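The Colour of Next Year

Aug 21, 2023

My mother's kitchen was brown. The canisters were brown, the kettle was brown, the curtains had brown wheat on them, and the fridge was a shade the brochure called Harvest and the rest of us called the fridge. It all arrived in one year and stayed for twenty-six, by which time two of the canisters had come back into fashion and my mother had given them to the church sale.

I have been thinking about brown because I spent a good part of this winter in Jiltilthorpe, a town with one bakery, a very long main street and the head office of Flitura, a firm that sells colours. It doesn't sell paint. Paint is heavy and has to be stored. Flitura sells the decision, in the form of a ring binder, to companies that make dish racks, bath mats, lunch boxes and the handles of things. The binder costs $2,000 a year and comes with a phone number you can ring if you have doubts.

The archive takes up what used to be a wool store out the back and holds 3,348 swatches on grey card, filed by year. Greens alone account for 922 of them. I was shown through it with the hush usually kept for cathedrals and wine. Early on you get avocado, then a long drought in which green was considered unwell, then a hard, shiny lime that lasted about as long as the restaurants that used it. After that come the sages. There are drawers and drawers of sages. I was asked to notice the difference between two of them and, being a guest, I did.

Names are a separate department. A colour may not be called after anything that died, leaked or was in the news. It may be called after a herb, a fog, or a village in a country the customer has been meaning to visit. The pinkish purple that has crept over so many homewares lately went through a whole October of meetings before it came out as Mai, which I was told means nothing in particular and tested very warmly.

What struck me was how modest the kitchen is about all this. We grumble about fashion in trousers and will laugh at a haircut from across a car park, yet few of us remember deciding to own a green spatula. You go into the shop for a spatula. The shop has it in green. Two years later the tea towels match, the dog's bowl matches, and a visitor compliments you on your taste, for which you thank them.
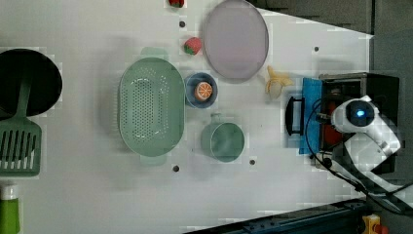

Sage, lavender-pink and a black pan that has sat out several decades of fashion.

The black frying pan is a sore point at Flitura. Every few years somebody has a go at it. The archive keeps a folder on coloured pans, and the sales figures tail off in the manner of a joke being explained. People will fry an egg in black, grey or silver and will put up with almost anything on the plate afterwards. The same goes for white, which the binder lists under 169 names and which customers persist in calling white.

There is a rival, naturally. Humanura works out of a converted garage two streets over and holds that colour should be chosen by mood, for which it has a questionnaire. I filled it in while waiting for my coffee. I was asked whether I felt more like a harbour or a paddock, and whether my childhood had been matte. My result was a mustard I last saw on a school bus. The two firms don't speak, though they share a bakery, and the bakery has quietly painted its door in a shade that both claim as their own.

Before I left I asked what was coming. There was some glancing about, then a drawer was opened and a card laid on the bench with its name face down. It was brown. A warm one, slightly reddish, and I was assured it would feel very fresh by the time it reached the canisters.

I rang my mother that night to tell her. She wanted to know what they were asking for the kettle.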